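Trenia Health Opens Free Hepatitis B and C Testing Program in Urnitz County

URNITZ — Trenia Health will offer free hepatitis B and hepatitis C testing at all of its Urnitz County clinics beginning in March. The program is open to any adult, with or without insurance, and no appointment is needed.

Both infections can damage the liver for years before a person feels ill. Early testing gives patients more choices about treatment and lowers the chance that they will pass the virus to someone else.
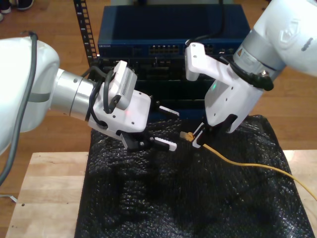
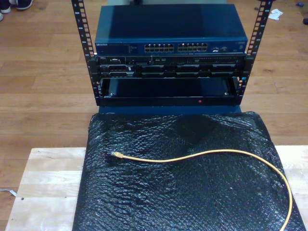
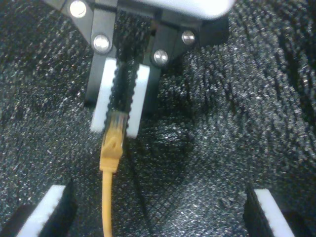 What the program covers

Testing starts with a blood sample. Patients who choose the rapid hepatitis C antibody test can get that result during the same visit. All other samples go to the Trenia laboratory in Pevby.

A positive antibody test for hepatitis C does not always mean a person has the virus now. Some people clear the infection on their own, and their antibodies remain. For that reason, every positive antibody test will be followed by a second test that looks for the virus itself. The second test is also free.

Patients who test negative for hepatitis B and have no protection against it will be offered the vaccine. There is no vaccine for hepatitis C, but most people who have it can be cured with a course of tablets.

Results from a smaller pilot

The county program follows a pilot at the Pevby clinic, where 1,151 adults were tested. Of those, 30 were found to have a current hepatitis C infection and 10 had hepatitis B. Most said they had no symptoms and had come to the clinic for another reason, such as a flu shot or a blood pressure check.

Trenia Health expects to test 2,000 adults in the first year of the wider program. The cost is being met by Trenia Health and by a grant from the Ivanyshyn Fund, which supports liver disease prevention in rural counties.

Who should be tested

Health guidelines in the United States recommend that all adults be tested for both infections at least once. Testing is especially important for people who:

have ever injected drugs, even once or many years ago
have lived with or had sex with someone who has hepatitis B
were born in a country where hepatitis B is common
received a blood transfusion or organ transplant before July 1992
are pregnant
are living with HIV

People with an ongoing risk should be tested more than once. Clinic staff can advise on how often.

Privacy and follow-up

Results are given by phone or in person — never by voicemail. As with other reportable infections, positive results are shared with public health authorities as the law requires. They are not shared with employers or family members.

Anyone with a confirmed infection will be offered a visit with a liver nurse at the Pevby clinic. Patients without insurance can meet with a benefits counselor on the same day.

Walk-in testing will be available from 8 a.m. to 4 p.m. whenever the clinics are open. Patients should bring a list of their current medicines and do not need to fast.

About Trenia Health

Trenia Health is a nonprofit network of primary care clinics serving Urnitz County and the town of Pevby. Its services include family medicine, prenatal care, vaccination, and treatment for long-term infections.

Media inquiries: Trenia Health Communications Office, Pevby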